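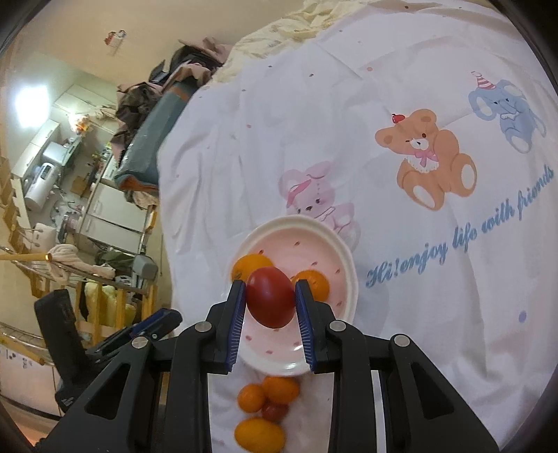
Two reviewers of the work had asked the same thing before it went out: if the fingers never change, why should a policy trained in one home fail in the next? Weldu, the research group at Bondine that ran the study, has now published its answer, along with the full training set and the code used to score it.

PARKLOW, Saturday, January 14, 2023 – Bondine today released the results of a study on how robot arms learn to pick up small, soft items from demonstrations recorded with a hand-held gripper. The study finds that the choice of surface and surroundings during recording had a larger effect on later success than the number of demonstrations, once a basic amount of data had been reached.

The work was carried out by the Weldu group at the company's Parklow site. The group recorded people moving cherry tomatoes on and off plates with a hand-held gripper that carries its own camera. The camera rides with the tool, so the recorded view is close to the one a robot arm has when the same type of gripper is fitted to its wrist. No robot is needed at the place of recording.

The full set, named Clindholm, holds 1000 demonstrations made in private homes. Recordings were made on tables, counters, floors and beds. Bed surfaces were included on purpose. A sheet gives under a plate, and the plate tilts when the tool presses on it or when a tomato rolls to one side. Printed sheets also put shapes and colors in view that are close to those of the target. A policy that has learned to look for a round red patch will often reach for a printed one.

To separate the effect of amount from the effect of setting, the group trained 2 policies. The first used 426 demonstrations recorded on plain tables in a single home. The second used the same number drawn from across all the homes in Clindholm. Network, training time and gripper were the same for both. Each was then run on an arm in homes that did not appear in either set.

The policy trained on mixed homes picked up the requested tomato more often in every test home. The gap was smallest on plain tables and largest on patterned cloth. In failed runs, the single-home policy most often closed its fingers too high, above the fruit. The group links this to plate height: on a hard table the plate sits at a fixed level, and the policy appears to have learned that level in place of judging the distance.

Moving from 426 mixed demonstrations to the full 1000 brought a further gain, but a smaller one than the change from one home to many.

Grip force was not measured in the recordings. The fingers are lined with soft ribbed pads, and the width between them is the only signal passed to the policy. The group reports that this was enough for firm cherry tomatoes. It was not enough for overripe ones, which were sometimes split by the arm during testing. The published results count a split tomato as a failure, even when it was placed correctly.

The study has 3 stated limits. All of the items were cherry tomatoes, in red or orange, and no claim is made for other produce. Lighting was left as found in each home, so its effect cannot be separated from that of the surface. The people recording were also free to choose which tomato to pick first, and most began with the one nearest the middle of the plate – a habit that both policies copied.

A follow-up study is planned for April. It will repeat the test with the order of picking set in advance, and with a second finger pad made of a smoother material. The recording sites will stay the same.

Clindholm is available for research use at no charge. The release contains the recordings, gripper width at each time step, the position of the tool, and a short text label for each demonstration. Names and addresses of the participating homes are not part of the release.

About Bondine
Bondine develops grippers and training software for robot arms that handle food and household items. Its Weldu group studies methods for teaching such arms from human demonstrations. The company is based in Parklow.

Press contact
Bondine Press Office, Parklow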